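Fistgate Home Notes
Decorations and Seasonal Storage
Updated August 30, 2018

How to Clean, Reshape and Store a Small Artificial Tree

These instructions cover tabletop trees with PVC or PE needles, fixed to a single trunk and sold in a pot or on a base. Most of the procedure also applies to full-size hinged trees, but the drying times are longer and the order of work is different. A large tree listed at 1,990 tips has to be handled section by section, and that is covered on a separate page.

Flocked trees, fiber-optic trees and trees with paper or feather needles should not be wetted. For those, do the dry cleaning step and skip to reshaping.

What you need

A soft brush with long bristles. A clean 2-inch paintbrush works. We use the Jeditz flat duster, which has no metal ferrule to catch on the tips.
A vacuum cleaner with a hose and a brush attachment.
Two white cotton cloths.
Mild dish soap.
A bowl of lukewarm water.
Cotton gloves, if the needles are stiff.
Needle-nose pliers.
A rigid storage box with a lid.
Tissue paper, unprinted.
An old sheet or tablecloth to cover the work surface.

Identifying the needle material

PVC needles are flat strips cut from thin film and twisted between two wires. They bend easily and spring back slowly. PE needles are molded, have a rounded section, and are usually attached to the twig in one piece. Many trees combine both, with PE tips at the outside and PVC filler near the trunk.

The difference matters for two reasons. PVC film takes a crease if it is pressed flat for months, so it needs more room in the box. PE holds its shape well, but a molded tip can snap off at the joint if it is bent back on itself. Check a twig near the base, where any damage will not show.

Older PVC trees may have become brittle. Bend one needle at the back of the tree through a right angle. If it cracks or leaves a powder on the glove, do not wash the tree. Dust it lightly, keep it away from children and pets, and plan to replace it.

Step 1. Strip the tree

Unplug any lights and remove them first, starting from the plug end. If the lights are factory-fitted and clipped to the branches, leave them in place and do not use water anywhere on the tree.

Take off ornaments from the top down. Look for wire hooks left behind on the inner twigs. These rust in storage and stain the needles, and they are hard to see once the branches have been folded. Remove leftover tape, thread and adhesive with the pliers. Do not pull sideways on a PVC twig, as the needles will strip off the wire in a run.

Step 2. Dry cleaning

Cover the work surface. Stand the tree upright and brush each branch from the trunk outward, following the direction of the needles. Work from the top tier down so that dust falls on parts that have not yet been cleaned. Turn the pot after each section instead of reaching across.

Set the vacuum to its lowest suction and hold the brush attachment 2 inches away from the needles. Do not touch the branches with it. On most cleaners the suction is adjusted with a slide vent on the hose handle. If there is no adjustment, stretch a piece of nylon stocking over the nozzle and secure it with a rubber band.

Some needle loss is normal on PVC trees. If whole clusters are coming away, stop vacuuming and continue with the brush alone.

Step 3. Wet cleaning

Do this only if the tree is still gray or sticky after dry cleaning. Kitchens and rooms with candles or a wood stove leave a greasy film that a brush will not lift.

Test for colorfastness. Dampen a corner of a white cloth in soapy water and hold it around one twig for a short time. If green dye transfers to the cloth, do not go further.

Put a few drops of dish soap in the bowl. Wring the cloth until it no longer drips. Close it around the base of a twig and draw it toward the tip with light pressure. Rinse the cloth often. When the tree has been gone over once, repeat with clean water and the second cloth.

Keep water out of the pot. Small trees are usually set in plaster, cement or foam, and the filling takes up water and releases it slowly. Plaster that has been soaked can loosen around the trunk, and a wet base will rust any wire ends embedded in it. Wrap the pot in a plastic bag tied at the trunk if you expect drips.

Do not use bleach, glass cleaner or furniture polish. Solvents cloud the surface of the film and make it attract dust faster.

Step 4. Drying

Leave the tree standing in a ventilated room until the innermost twigs are dry. These sit in still air close to the trunk and dry last. Push a dry tissue into the center of the tree, leave it for a few minutes, and check it. Any dampness means the tree is not ready to be packed.

A fan on a low setting speeds this up. Hair dryers, radiators and direct sun do not belong here. PVC softens with moderate heat and the needles will droop.

Step 5. Reshaping

Reshape after cleaning, with the needles dry and the tree at room temperature. Cold PVC is stiff. If the tree has come from a garage or attic, let it stand indoors overnight.

Start at the bottom tier. Bring each branch down to its working angle by holding it close to the trunk, where the wire is thickest. Bending from the tip puts the curve in the wrong place and weakens the wire.

Next, separate the twigs on each branch. The outermost twig points straight out. The others alternate left and right, with one or two turned up to cover the trunk. Vary the angle a little between neighboring branches so that the tiers do not show as rings.

Move up one tier at a time. On small trees the top is often a single branch bound to the trunk. It should be straightened last, with the pliers if needed, and the twigs around it spread evenly.

Check the result from the side and then from directly above. The view from above shows gaps that are hidden from the front. Fill a gap by moving one twig from each side instead of one whole branch.

Repairing a loose trunk

If the trunk moves in the pot, look at the filling. Foam can be cut out and replaced. Cracked plaster can be stabilized by mixing a small quantity of fresh filler to a thin consistency and running it into the gap. Support the trunk upright until the filler has set. A tree that leans while the repair hardens will go on leaning.

If the pot is light and the tree tips over easily, add weight at the top of the filling. Clean gravel is suitable. Cover it with moss or fabric.

Packing

Choose a box that is taller than the tree and its pot together. Small trees should be stored upright. Laying one on its side puts its whole weight on one group of branches, and those are the ones that will need work next season.

We use the Paewai upright box, which has a recess in the floor for the pot. Any rigid box will do if the pot is wedged with crumpled paper so that it cannot slide. For a pot up to 9 inches across, allow a hand's width of clearance on each side.

Fold the branches upward, starting with the top tier. Fold only as far as they go without force. Wrap a band of tissue paper loosely around the tree and fasten it with cotton tape. Rubber bands perish and stick to the needles. Printed paper can transfer ink.

Do not seal the box airtight. A closed plastic bag traps whatever moisture is left in the filling of the pot.

Storage conditions

Keep the box in a dry, dark room with a steady temperature. Relative humidity of 40 percent is a good target. Damp basements cause rust in the wire cores, which shows up later as brown marks at the base of the needles. Attics are usually dry enough but get too hot in summer for PVC trees.

Put nothing on top of the box. Label it with the contents and the date of the last cleaning. If the tree is stored with its lights, write that on the label too.

Open the box once in April and check for damp, insects and smell. If the tissue feels limp, replace it and move the box.

Setting up

Reverse the packing order. Place the pot where it will stand, on a cloth or mat to protect the table from the base, and bring the lowest branches down first. Dark stains on light table linen usually come from the underside of the pot - a disk of felt glued to the base prevents them. Rough cement bases can also snag printed and woven fabrics when the tree is turned.

Add lights before ornaments, working from the trunk outward. Keep heavier ornaments close to the trunk on small trees, as the outer twigs have thin wire and will sag. 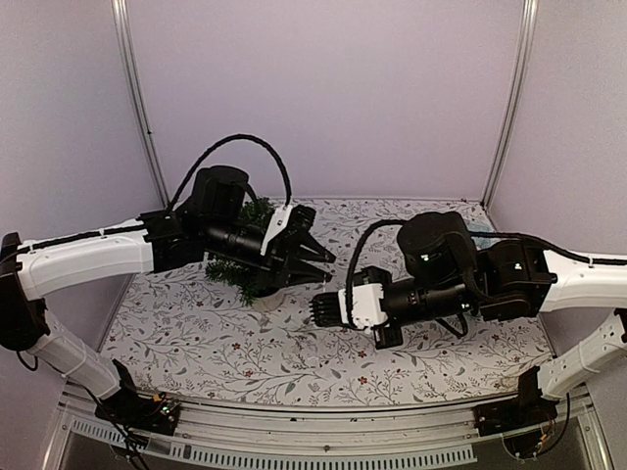
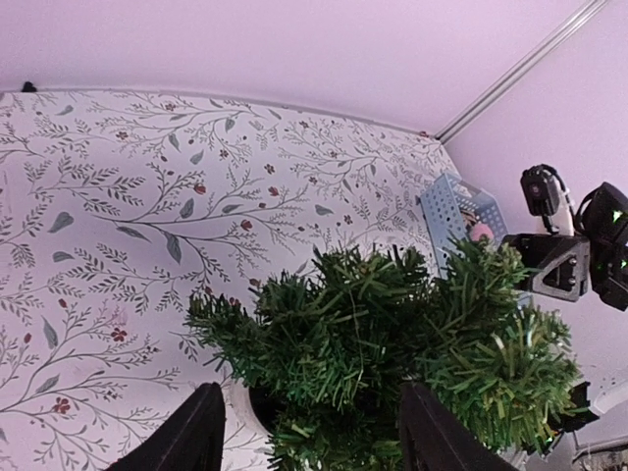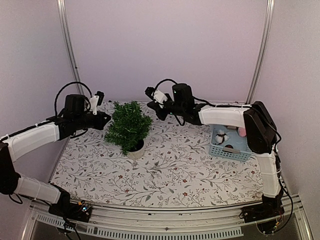

Second picture: small artificial tree in a white pot, from above. First and third pictures: the patterned tabletop.

Disposal

PVC and PE trees with wire cores are not accepted in most curbside recycling. The wire and plastic cannot be separated easily. Ask your local waste service before putting one in a bin. In Emton, small trees go in the bulky waste container at the yard, with lights and batteries removed. A ceramic pot that comes away cleanly can be kept and reused.

Related pages: Storing Glass Ornaments. Removing Wax from Table Linen. Full-Size Hinged Trees, Section by Section.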